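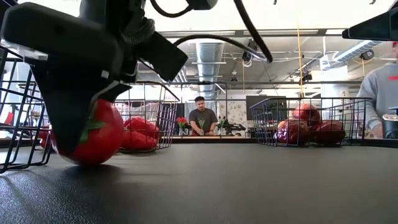 *Fig. 6. Plush tomato and wire baskets on a black tabletop.*

## 6. Setting Up the Play Market

This section covers the Zastari Play Market from the time the cartons are in the room until the market is ready for children. Read it through once before you start. Two adults are needed for the awning and the shelf unit. Everything else can be done by one person.

Guide text by Alžběta Šindelář. Revised 29th October.

### 6.1 Choosing the spot

1. Pick a level floor away from outside doors and radiators.
2. Leave enough room behind the counter for a child and an adult to pass each other.
3. Check that the shelf unit will stand against a solid wall. It must be fastened to the wall before use (see 6.3).
4. If the floor is carpeted, fit the wide feet from bag B. On hard floors, use the rubber feet from bag C.

**Note:** The market does not need power. The cash register beeper and the scanner each run on two AA batteries, not supplied.

### 6.2 Counter

1. Lay the two side panels on a blanket with the drilled faces up.
2. Push the wooden pegs into the small holes. They should go in by hand. If a peg sticks, turn it a little as you push.
3. Stand the side panels up and lower the shelf onto the pegs.
4. Put in the four long screws, but leave them loose.
5. Set the counter top in place. The rounded corners face the customer side.
6. Tighten all the screws, working from one corner to the opposite one.
7. Press the screw caps on.

**Caution:** Use a hand screwdriver. A power driver will strip the inserts, and stripped inserts are not covered by the warranty.

If the counter rocks, loosen the screws, push down on the top with both hands, and tighten again. Rocking that is still there after this is nearly always the floor. Turn the foot at the low corner until it touches.

### 6.3 Shelf unit and wall strap

1. Build the shelf unit flat on the floor, following the letters on the panel edges (A to A, D to D).
2. Raise it with a second person and move it to the wall.
3. Hold the strap bracket against the wall level with the top rail, and mark both holes with a pencil.
4. Move the unit out of the way and fix the bracket. Use fasteners that suit your wall. The screws in bag D are for wood studs only.
5. Move the unit back, pass the strap through the bracket, and pull it tight.
6. Pull firmly on the top shelf. The unit should not tip forward.

**Warning:** Do not let children use the market until the strap is on. A loaded shelf unit can fall if it is climbed.

The maximum load for each shelf is 20 lb. Real cans are heavier than they look on a low shelf, and the market is meant for plush, card, and hollow wood stock.

### 6.4 Awning

1. Slide the two poles through the hems of the awning cloth. The hem with the label goes at the back.
2. One person holds each end. Fit the back pole into its clips first.
3. Swing the front pole up and over, and fit it into the front clips until both click.
4. Tie the corner tapes with a bow. Do not use a tight knot, as the cloth has to come off for washing.

### 6.5 Stocking the market

Before the first use, take out all stock and remove the paper tags, the plastic loops, and the silica packets. Throw these away at once.

Put produce low and boxes high. Younger children go for the fruit and vegetables first, and they can reach them without standing on anything. Baskets and bins should be open at the front or shallow enough for a child to see into.

Start with less than you own. A market with a few kinds of food is easier to shop in and much faster to tidy. Keep the rest in a closed carton and change it over every few weeks. Rosaire Penner runs the market at the Jirnosholm center and swaps only one shelf at a time, so that children still find the things they know.

Price cards clip to the shelf edges. Blank ones are included. Pencil is better than marker, as the children will want to change the prices.

### 6.6 Cash register

1. Open the battery door on the underside with a coin.
2. Put in the batteries as shown inside the door.
3. Close the door and tighten the screw.
4. Press any number key. You should hear one beep.
5. Load the drawer with the card coins and bills.

| What happens | What to do |
|---|---|
| No beep | Check the batteries are the right way around. Check that the switch is not on OFF. |
| Beep goes on without stopping | A key is stuck. Run a dry, soft brush along its edges. |
| Drawer will not open | Lift the front of the drawer slightly and press the green key. Look for a bill folded behind the drawer. |
| Drawer will not stay shut | Take some of the coins out. |

The card money pack includes a 2,000 bill that belongs to the Tremblay board game and was printed on the same sheet. You can leave it in or take it out.

### 6.7 Cleaning

**Plush stock.** Wash in a mesh bag on a cool, gentle cycle with a small amount of mild detergent. Do not use bleach or fabric softener. Press the water out in a towel, reshape by hand, and dry on a rack. Do not tumble dry. Thick pieces can take two days, so do not wash the whole set the night before you need it. Check the seams before putting anything back, and take out any piece with an open seam or a loose stem or leaf.

**Counter and shelves.** Wipe with a damp cloth and dry straight away. Water left standing at the joints will lift the finish.

**Wire baskets, if you use your own.** Wipe them and run a cloth along the top edge. Any snag on the cloth means there is a rough end that should be filed or taped before children use the basket.

**Awning.** Machine wash cool, line dry, and iron on low if needed. Remove the poles first.

### 6.8 Monthly check

- Wall strap tight, bracket not moving
- Counter screws tight, caps all present
- Pole clips not cracked
- Battery door screws in place on the register and scanner
- No loose parts on any stock

Spare clips, caps, and feet come from Fulance Parts. Give the letter on the bag and the number stamped under the counter top. Orders placed in July take longer, as the parts room closes for stocktaking.

For storage, go to section 7. Keep the carton inserts, which are needed if the market is moved to another site.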